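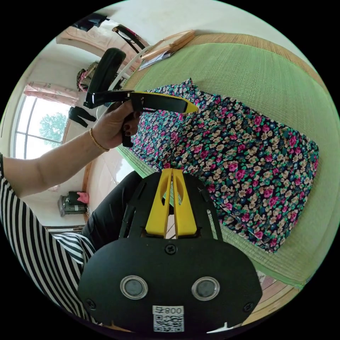 1. What the project was for

Our course asks every pair of students to pick one piece of hardware and compare at least two versions of it under the same conditions. We picked hand-held grippers. The department has several sets of these, used for recording manipulation demonstrations, and the fingers on them can be swapped. Students in earlier years used whatever fingers were already on the tool and did not write down why. We wanted to know whether the choice makes a difference on soft household items, mainly bedding and clothes.

The report was written by Sarmīte Butkienė and Pallavi Pandey. Sarmīte did most of the recording plan and the jig for the force checks. Pallavi did the labeling and the tables. Both of us did demonstrations.

2. The fingers

We compared two designs. The first is the yellow finger, which is tall and tapered with a long oval cutout in its upper half. In our notes and in the rest of this report we call it the Flelleo finger, which is the name on the drawing folder we got it from. The second is a solid finger that we drew ourselves and called Prostitz. It has the same height and the same mounting holes but no cutout, and the tip is blunt.

We printed both designs on the same printer with the same flexible filament. The first batch of Prostitz fingers came out with a rough inner face because we had the part lying the wrong way on the print bed. We threw those away and none of the results below come from them.

The cutout lets the Flelleo finger bend around whatever it closes on. On a cup or a box this is easy to feel in the trigger. On cloth it is harder to feel, and this was one of the reasons we wanted numbers.

3. Setup

Folding something the size of a quilt takes two hands, so each demonstration was done with a pair of grippers, one per hand. Each gripper has its own wide-angle camera. The view bends straight lines a lot, especially near the rim of the circle, but the fingers stay in the bottom middle and a good part of the room is visible. For our purposes that was useful. When a grasp failed we could usually find out what the other hand was doing at the time.

We worked on a bed with a green woven mat on it and a quilt with a small flower print on a dark navy ground. We had planned to use a plain gray blanket on a lab table. After two trial sessions we changed this, since the gray blanket gave very little for the tracking to hold on to and the table was too small to lay it out flat. The printed quilt was much better. The ribbed mat also helped, although it caused a different problem that is described in section 6.

Daylight came from a large window on one side. We kept the curtains the same way for every session and recorded only between 10 in the morning and 3 in the afternoon.

Recordings were copied to the lab machine and cut into single attempts with Edau, the segmenting script that the course provides. Edau splits a recording each time the gripper opens fully. It is simple and it works, but it also splits when the operator opens the gripper by accident, so we had to join some pieces by hand.

4. Tasks

We used four tasks. Each was done with both finger designs and by both of us.

Task A: pick up the near edge of the quilt and lift it clear of the mat.
Task B: fold the quilt in half along its length, using both grippers.
Task C: straighten a corner that has been folded under.
Task D: pick up a single sock from the mat.

Task D was added late. We wanted one item small enough that the quilt's own weight was not part of the result.

An attempt counted as a success if the cloth was held until the operator chose to let go. If the cloth slipped out, or if the fingers closed on nothing, it was a failure. If the fingers took hold of the mat as well as the cloth, we marked it separately as a double grasp. At first we counted these as failures too, but for Task A the operator could often shake the mat loose and go on, so a separate label made more sense.

5. Results

After cutting and joining we had 1292 attempts. We removed 44 of them, mostly because a sleeve or a fold of cloth covered the camera at the moment of the grasp and we could not tell what had happened. The rest were labeled by Pallavi. Sarmīte labeled a part of them again without seeing the first labels. We disagreed on 16, nearly all of them in Task C, and settled these by watching them together.

Task A. The Flelleo finger was clearly better. Its narrow tip slides under the edge of the quilt, and the operator does not have to press down much. With the Prostitz finger the usual failure was pushing the edge away before closing.

Task B. There was no difference we would want to defend. Once both hands had hold of the quilt, both designs kept it. Failures here came from the hands moving at different speeds, so that one side was pulled out of the other gripper.

Task C. Flelleo was better again, with around 84 percent success. Prostitz had more empty closures. The corner is often two or three layers thick, and the blunt tip tends to land on top of the layers instead of between them.

Task D. Prostitz was slightly better. The sock is small and thick, and the solid finger presses it evenly. The Flelleo tips sometimes crossed slightly when the trigger was pulled hard, and the sock rolled out to the side.

We also did a short pull check with a luggage scale. A strip of cotton was clamped in the fingers and pulled until it slipped. The solid finger held a bit more before slipping. The readings jumped around too much for us to put them in a table, and the result depended heavily on how far into the fingers the strip was placed.

6. Problems

The mat. Its ribs run in one direction, and when the fingers came in across the ribs the tips caught on them. Coming in along the ribs was fine. We noticed this only after the first sessions, and by then half of the Task A attempts with Flelleo had been recorded one way and most of the Prostitz attempts the other way. We recorded Task A again for both designs with the approach direction fixed. The numbers in section 5 are from the second round only.

Operator habits. Pallavi pulls the trigger all the way every time. Sarmīte stops when she feels resistance. This matters more for Flelleo than for Prostitz, because of the tip crossing mentioned above. We did not find a good way to control for this except by making sure that both of us did the same number of attempts with each design.

Screws. The mount plate screws worked loose over a long session. It happened twice – both times we noticed because the fingers no longer met in the middle. After that we checked them before each session and after each break. We suggest that the next group does the same from the first day.

Fatigue. The tools are not heavy, but holding one in each hand at bed height for a long time is tiring, and attempts late in a session were sloppier. We moved to shorter sessions and switched operators more often.

7. Comparison with last year's report

The Karamanlidis report from last year, which is in the course archive, tested three fingers on boxes and bottles and recommended the solid type. We do not think our result goes against it. Rigid items do not need a tip that can slide under an edge. For cloth lying flat on a surface, getting under the edge is most of the job, and there the tapered finger with the cutout is the one we would choose.

8. What we would change

We would mark the approach direction on the bed with tape from the start. We would record a trigger position signal, which our version of the tool did not save, so that full pulls and partial pulls could be compared later. We would also try a third finger with a tapered tip and a shorter cutout, to see whether the crossing at the tips goes away. A drawing for this exists but we ran out of time to print it. It is in the project folder together with the label sheet, and the file for the Prostitz finger is in there too, with the correct print orientation written in the notes.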